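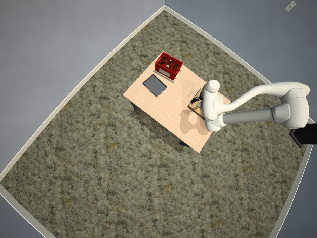 Setting up the Sindeck bottle cell

The Sindeck bottle cell is a simulated one-arm workcell, and I've looked after it long enough that this entry is going to sound like me (sorry, other editors, tidy it if you must!). It runs in Solix, and it's made up of a white arm, a wooden table, a red bottle crate, a flat gray tray and a wooden board, all sitting in a plain carpeted room.

Base and reach

I always start with the base. The arm comes in from the side of the table and has to reach right across to the crate, so if the pedestal is off by even 2 centimeters in the scene file, everything after it is off too. Load the base position first, then the table, then the loose items. I did it the other way round once and spent a whole December evening chasing a tray that had sunk into the tabletop.

Gripper check

Before any long run I bring the gripper down over the board and stop it just above the small black object there. Look at it from high up as well as from the side – a tilt in the wrist is really easy to miss from one view. The Vadley profile has 7 wrist settings, and I only ever touch the last one.

Upkeep

The scene gets reloaded after every 49 runs, which clears out the tiny drifts that build up in the crate. Run 2899 is still my favorite, a full pass with no resets at all! The older Skov profile loads fine too, but its joint limits are tighter, so check the far corner of the table before you trust it.

Last edited Aug 19, 2020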